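Old Orchards of Pralow County: Progress Report to the Elleck Fund

Prepared by Emiliano Cordero, project coordinator

Dear friends at the Elleck Fund,

I sat down to write you two pages and I can already tell it will be closer to three, so please put the kettle on. You asked in your last letter for more about the trees themselves and a little less about our spreadsheets, and I have tried to do as I was told. The short version is that the survey of old apple trees is nearly finished on the north side of the county, the grafting went better than last spring, and we are behind on the printed guide. The longer version follows.

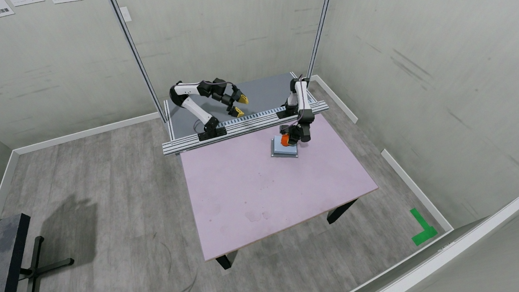 Last changed: July

When we first applied to you, our best guess was that there were a few hundred apple trees left in Pralow County from before the packing house closed. That guess came mostly from me driving up and down Manzano Road with the window open, and I am glad to say it was far too low. As of this report we have 2,448 trees on the list, spread over 233 properties. Many of them are on land where the present owners had no idea they had an orchard. They had "some old trees out back," usually with a swing on one of them, and they were very kind about letting us tramp through to have a look.

Each tree gets a tag, a sketch of where it stands, and a note on its health. Where there is fruit we bag a sample and write down the color, the shape of the stem end, how it tastes, and the week it ripened. I had hoped to do the tasting notes all in one style, but people taste apples very differently, and we now have entries that say "sharp" next to entries that run on for half a page about somebody's grandmother's pie. I have decided to leave them as they are.

The north side is done except for the steep ground above Trekton, where the old access road washed out over the winter. The landowner has offered to walk us in from the other direction once the brush dies back in the fall. I would rather wait than send people up there in the heat with the snakes out, and I hope you will agree with that.

What we have been able to name

Naming the trees is slow work. A good many turned out to be the sorts you would expect in this part of the country, Rome Beauty and Winesap and a great deal of Ben Davis, which I am told kept very well in a barrel and tasted like the barrel. Those we can usually settle at the kitchen table with the books open. The others we send off as leaf samples, and the results come back in batches, sometimes after a wait of three months.

There is one group I want to mention specially. On the lower end of Manzano Road we found a row of seven trees that match each other but do not match anything in the reference collection. The fruit is flat and yellow with a rough patch around the stem, and it hangs on until nearly Thanksgiving. Two older families on that road both call it the Candle apple, and neither of them got the name from the other as far as we can tell. It may yet turn out to be something well known under a local name. We have taken cuttings from four of the seven, the other three being too far gone to give good wood.

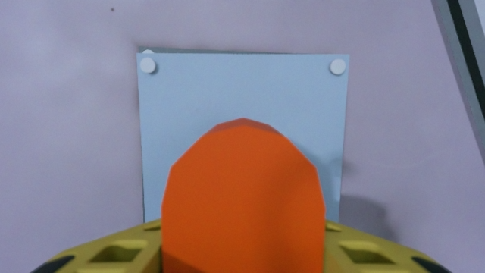 Grafting and the nursery rows

You will remember that last spring was a disappointment. We cut the wood too late, we stored it badly, and fewer than half of the grafts took. This year we cut in late winter and kept everything wrapped in damp newspaper in a borrowed refrigerator at the feed store. We also held two evening classes on whip grafting, starting at 6:30 so that people could come after work. Both classes filled up, and I want to thank you for letting us move some of the travel money over to buy decent knives. Dull knives were a bigger part of last year's trouble than I admitted at the time.

The young trees are now planted out in the nursery rows behind the Trekton grange hall. They are watered from the hall's well on a timer, with a deer fence around the whole plot. The fence came in over budget. We had priced the six-foot kind and were talked into the eight-foot kind by everyone in the county who has ever owned a rosebush. I have listed the difference in the expense sheet so you can see it plainly.

The nursery ground has room for up to 3,000 young trees if we plant close, though we are a long way from needing all of it. Our plan is to give the rarest sorts the best rows and to keep at least three of each, so that one bad winter or one hungry vole does not finish a variety off. When they are big enough to move, each property that gave us wood will be offered a tree back. A good number of owners have already told me where they mean to put it.

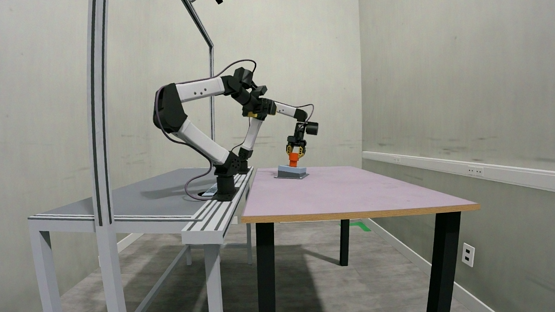

Section: Education and outreach

The school visits have been a pleasure. We went to all 5 elementary schools in the county and brought boxes of apples with us, and the children voted for their favorites with dried beans in jars. The winner was a small red one from the Manzano Road side that we still have no name for. One class wrote to ask if they could name it themselves, and I have promised to bring the question up with the people who own the tree.

The harvest supper is planned for October, again at the grange. Last year we ran out of plates, so we have asked the church to lend us theirs. There will be a table where people can bring in apples from home to be identified, and another for recording stories from anybody who worked in the packing house or had family there. We have eleven recordings so far. They are not all easy listening – some of the winters they describe were very hard – but they have told us more about where the orchards stood than any of the county maps have.

I am sorry to say the printed guide is late. It was due to you this summer and it will not be ready before the new year. Part of the delay is the leaf results I mentioned, and part of it is simply me. I kept finding one more tree that ought to go in. The text for the common varieties is finished and has been read over by two people who know a good deal more about apples than I do. The drawings are about half done. I have asked the printer to hold our quote, and he has agreed to do so through the winter.
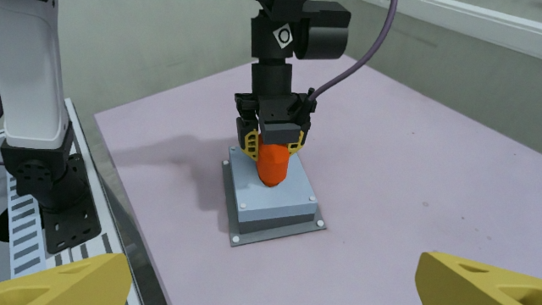 As for money, we have spent a little less than planned on mileage and a little more on fencing and lab fees, and the two come close to canceling out. The printing money has not been touched. I would like your permission to carry it over into next year in full, and I have put that request on a separate sheet so that it does not get lost in all my talk of apples.

For the months ahead, the main jobs are to get up above Trekton and finish the north side, and then to make a proper start on the river bottom. There were large plantings down there at one time, but a lot of that ground went to hay and I do not want to promise you much. We will also be thinning the nursery rows and replacing the labels, which were written in a pen that was sold to us as permanent.

If any of you can come out for the supper, we would be delighted to have you, and there is a spare room at my house with a view of two Winesaps and my neighbor's truck. Please let me know by the end of September so that I can tell the church how many plates.

With warm thanks,
Emiliano Cordero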